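Virlow Plaque Anchor Set
Theft-resistant fixing for memorial plaques and markers

The Virlow Plaque Anchor Set is supplied by Menumley to cemeteries, parishes and monument dealers. It secures metal plaques to stone or concrete bases and is intended to deter removal with common hand tools.

Each set contains four stainless steel anchors, four shear-head bolts and one drilling template. The bolt heads break away at final tightening – no slot or hex remains for a wrench. Each anchor is rated to 800 pounds of pull-out force in sound concrete.

Sets are packed in cartons of 11. Orders of 1,000 sets or more ship directly from our Kornora warehouse. 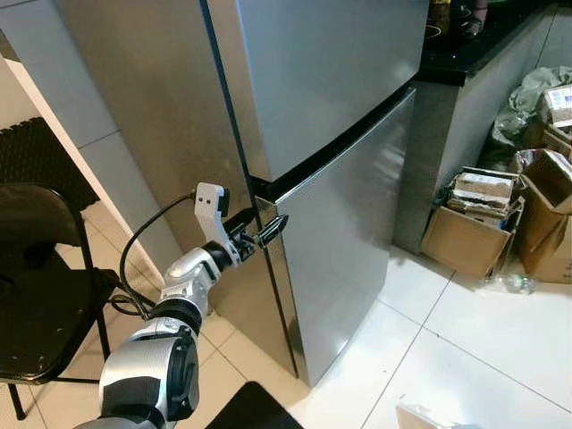

Plaques already in place may be refitted if the base is free of cracks. Old adhesive must be removed before drilling. Numbered identification tags, which help police return recovered plaques, are sold separately.

Delivery takes nine business days. Requests for samples and written quotes should be sent to Ankica Bošković, Cemetery Products.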